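Section 4: Setting up the table and laying out your parts

I'm going to be a bit of a nag in this section, so bear with me. Everything in Section 5 (putting the thing together) goes twice as smoothly if you do this part first, and I say that as somebody who skipped it and spent an evening on my hands and knees looking for a spacer. If you've already got a proper workbench you can skim down to step 5. The rest of us are using the kitchen table.

What you need before you start

A table that doesn't rock. An old bath towel. A soft cloth, slightly damp, and a dry one. A shallow dish or a muffin tin for the little stuff. A pencil. The parts list from the Gauthier kit, which is the folded yellow sheet tucked under the lid and very easy to throw out with the packing paper (ask Lorne Chisholm, he's done it).

Getting the table ready

1. Clear it. All of it, including the fruit bowl. You think you'll work around the fruit bowl and you won't.

2. Wipe the top with the damp cloth, going along the grain, then dry it right away. Don't leave a wet cloth sitting on a wooden top while you go answer the phone.

3. Run your palm over the surface and feel for crumbs and grit. Grit is what scratches the table, and it gets into threads too.

4. Check for wobble by leaning on each corner. If it rocks, fold up some cardboard and put it under the short leg. Sylvie Turcotte uses a slice of cork, and hers has stayed put since May.

5. Think about your light. I like it coming from the side opposite my writing hand, so my own shadow isn't sitting on the part I'm trying to read.

Note: leave the towel off for now. It's for the heavy pieces later on, and small parts vanish into it.

Laying out the parts

6. Open the big box first and lift things out one at a time. Please don't tip it! The tray inside isn't glued and the whole lot will come out in a heap.

7. Put the larger pieces well in from the edge of the table. Anything round goes down on its flat end. A drum lying on its side will find the slope in your table even if you swear there isn't one.

8. Leave plenty of bare tabletop between one piece and the next. I used to line everything up snug because it looked tidy, and then I'd knock one over reaching for its neighbor. Room for a hand on every side is what you're after.
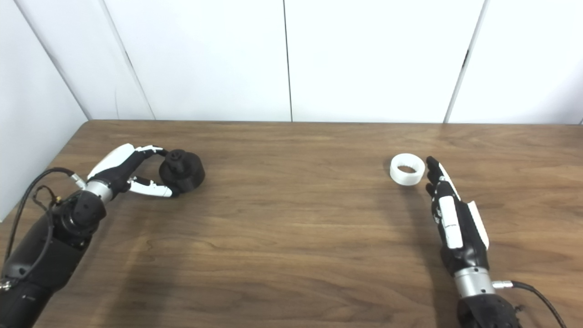

Should I hold a round part by the knob on top or by the body?

Hold it by the body, low down, with your thumb on the near side and your fingers over the top or around the back. A knob is a fine handle for turning, but it makes a poor one for carrying, and if it's only finger-tight the part can come off in mid-air and land on your foot.

9. Once the big pieces are down, open the small bags over the dish, one bag at a time, and keep each bag with its contents until you've checked them against the yellow sheet. Tick as you go with the pencil. Pen is a mistake, as you will want to change your mind.

10. Look for part 214, the thin washer. It likes to stick to the inside of its bag — turn the bag inside out before you decide it's missing. There should be 2 of them. If you really are short, write to Naveen Maurya at Zendora and he'll mail you one.

11. Try the threaded pieces by hand, without tools. Turn each one backward until you feel a little click as the threads drop into line, then forward. It should go in smoothly. If it fights you, back it out, wipe it, and start over.

CAUTION: Never force a thread. A crossed thread can't be fixed at the kitchen table, and the replacement body is the most expensive piece in the kit.

CAUTION: Keep oil off bare wood. If a part comes greased, set it on a saucer or a scrap of card. Séverine Huet got a ring on her mother's table that way, and a whole weekend of rubbing with Bonemer paste only got it fainter.

12. Put the towel down now, folded in two, on whichever side you work from. The heavy base goes on that and stays there until Section 5.

If you have to stop partway

You probably will. Slide the small parts dish to the middle of the table, put the yellow sheet on top with something on it to hold it down, and stand every round piece upright again. If the table's needed for supper, move the big pieces first and the dish last.

Storage afterward: the Nusen boxes with the snap lids fit the small bags nicely. The bigger pieces go back in the original tray, so hang on to it.

Section revised 27 January 2010, with thanks to Shirley Cloutier for catching that steps 9 and 10 were in the wrong order.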